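Home | Kitchen | Cleaning | Laundry | Small Spaces | Ask a Question | About

How to Clean a Toaster and a Toaster Oven (and Keep Them That Way)

I put off cleaning my toaster for longer than I would like to admit in writing. It lived in the same corner of my old apartment in Studolville for years, and all I ever did was wipe the outside when company was coming. Then one February morning I turned it over to move it and a little avalanche of crumbs came out all over the floor – black ones, brown ones, a raisin that must have been in there since the summer before. So I sat down and worked out a routine, and I have stuck to it ever since. It takes less time than you'd think, and most of it is waiting.

What you'll need

A soft pastry brush or a clean, dry paintbrush
Dish soap and warm water
Baking soda
White vinegar in a spray bottle
2 microfiber cloths, one for wet work and one for drying
A sponge that won't scratch
An old newspaper or a big trash bag to work over

You don't need any special spray. I bought a bottle of Lullex degreaser once when my sister swore by it, and it did a nice job on the stove hood, but I wouldn't use it or anything like it inside an appliance that toasts my bread. Soap and baking soda will get you there.

Before you start

Unplug everything and let it cool all the way down. I know you know this, but please do it anyway, even if you're only going in after one stuck piece of bagel. Pull the plug out of the wall and lay the cord where you can see it, so there's no question later on about whether you did or didn't. If you've just made breakfast, go do something else for an hour.

Clear yourself some elbow room too. You'll want space to set down racks and trays, and crumbs travel a lot farther than seems reasonable.

The two-slot toaster

1. Spread out your newspaper and slide out the crumb tray. On most toasters it pulls out from the back or the bottom. If yours has a hinged door underneath, hold the toaster over the trash before you open it. I learned that one the hard way.

2. Empty the tray, then wash it in warm soapy water. If there are baked-on spots, sprinkle on some baking soda, add a few drops of water, and let it sit while you do the rest.

3. Turn the toaster upside down over the trash and give it a gentle shake. Gentle is the word here. Those thin heating wires inside don't care for rough treatment.

4. Take your dry brush and sweep down the inside walls of each slot, always brushing toward the bottom. Stay off the wires as much as you can. Then turn it over and shake once more.

5. Wipe the outside with a damp cloth, going carefully around the lever and the dial. A cotton swab is handy for the little groove around the buttons, where butter seems to collect.

6. Dry the crumb tray completely and slide it back in.

Please don't ever rinse a toaster, or poke around in it with a fork or a knife, or spray anything down into the slots. If something is really wedged in there, wooden tongs or a pair of chopsticks will usually coax it out (with the plug still out of the wall, of course).
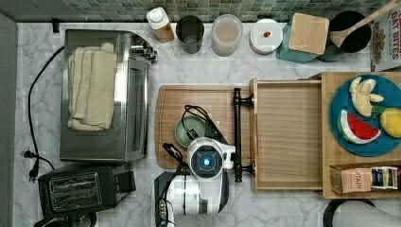
The toaster oven is the bigger job, mainly on account of the grease. Bread only leaves crumbs, but once you start reheating pizza and roasting the odd chicken thigh you get a brown film over everything, and it gets a bit more stubborn each time the oven heats up. If you do yours once a month it will stay easy. If it has been a year, set aside a Saturday-length stretch of patience and put the radio on.

The toaster oven

1. Take out the rack, the pan, and the crumb tray and put them in a sink of hot, soapy water. Let them soak for at least half an hour.

2. Brush the loose crumbs toward the front and wipe them out with a dry cloth. Do this before anything gets damp, or you'll be chasing paste around.

3. Mix baking soda with just enough water to make something like thin frosting. Spread it on the greasy spots on the inside walls and on the inside of the glass door. Keep it well away from the heating elements. Leave it for 20 minutes, or longer if it's bad.

4. Wipe it out with a damp cloth, rinsing the cloth often. A light mist of vinegar sprayed on the cloth (on the cloth, not into the oven!) takes care of the white streaks.

5. For the glass, a second round of paste usually does it. Don't be tempted by steel wool. I scratched a door that way and looked at those scratches every day for 8 years.

6. Scrub the soaked pieces, rinse, dry them well, and put them back.

7. Leave the door open until the inside is completely dry before you plug it back in.

If the outside is stainless steel, wipe along the grain with a soft, barely damp cloth and then buff it dry. Around the knobs, wrap the cloth over a fingertip and go slowly. Some knobs pull straight off, but check your manual before you tug.

A few things I've picked up along the way

Give a toaster oven breathing room on all sides, as much as the manual asks for. Mine is a secondhand Skiliten and its booklet is very firm on the subject. The same goes for the top, which gets hotter than it looks, so clear off anything resting there before you turn it on, especially towels and paper.

If there's a burnt smell the first time you use it afterward, look for a bit of leftover paste or a crumb near the element. Unplug, cool, wipe, and try again.

Empty the crumb tray whenever you take out the kitchen trash. I've tied the two together in my head and now I do it without thinking – well, most of the time.

And if a cord is frayed, or a plug feels loose or warm, stop using the thing and have it looked at or replaced. No amount of scrubbing helps with that.

Next time I'll go through the coffee maker, which several of you have been asking for, and which needs a good deal more vinegar.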